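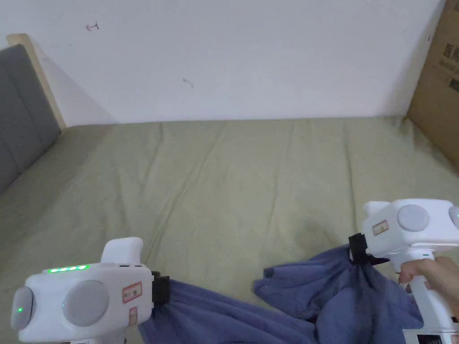
Fitted sheet keeps popping off the corner at night, what am I doing wrong?

Posted by Felum_89, Tue 1 October

Okay so this is driving me a little nuts. I bought a new mattress over the summer and it's thicker than my old one, and ever since then I wake up with one corner of the sheet bunched under my shoulder. It's always the top corner on the wall side, which is the one I can't reach without climbing across the whole bed on my knees.

I've tried two sets. The first was my old cotton one, which I figured was just too shallow. The second was a jersey set that said it would fit "most mattresses" and it lasted maybe a week before it started creeping up too. I do wash on warm and dry on high, if that matters? I also have a mattress pad under there, the quilted kind with the elastic skirt.

I'd rather not buy a third set if there's some trick to this. My sister swears by those strap things but she also irons her pillowcases, so we have different standards. Any ideas?

Dénes Sárközi

Measure it! I know that sounds boring, but get a tape and measure from the bottom seam to the top seam, with the pad on, because the pad counts. Then look at the pocket depth on the package. You want the pocket to be up to 2 inches deeper than what you measured so there's enough fabric to tuck underneath. If the package only says "most mattresses" and doesn't give a number, I put it back on the shelf.

High heat is probably not helping you either. Cotton shrinks and the elastic gets tired - I ruined a really nice set that way before I switched to low. Take them out a tiny bit damp and stretch the corners with your hands before you put them on.

Also, which corner do you put on first? I always start with the hard one, in your case top corner, wall side. Then go diagonal to the foot, then the other two. If you leave the bad corner for last you're pulling it on with whatever fabric is left over and it never gets all the way under. And check the tag while you're at it, it's usually sewn in at one particular corner, and if you have the sheet turned sideways on a queen it will almost fit, which is the worst kind of fit. I did this for most of a winter.

gitton_mom

straps. the ones with clips. got mine at the grocery store, took 5 minutes, never thought about it again

Marcy Olszewski

I agree with most of what Dénes said but I'd look at the pad too. Mine had a slippery skirt and the sheet just slid right up the side of it like it was on ice. I swapped it for a plain cotton one with elastic at the corners only and the problem went away that same week, with the same old sheets.

If you do go for straps, get the kind that run corner to corner underneath, not the short ones. The short ones have little metal clips and they chewed holes in my flannel set last December. You do need a second person to lift the mattress (or a strong back and some bad words).

One more thing, pull the bed out from the wall a few inches when you change the sheets. I fought with mine for years before I tried it and now I can get my whole arm down there. Just push it back when you're done.

Felum_89

Thank you all! Just checked and the tag was on the wrong corner. I'm a bit embarrassed. Turned it around, going to try low heat from now on, and if it pops off again I'll get the long straps.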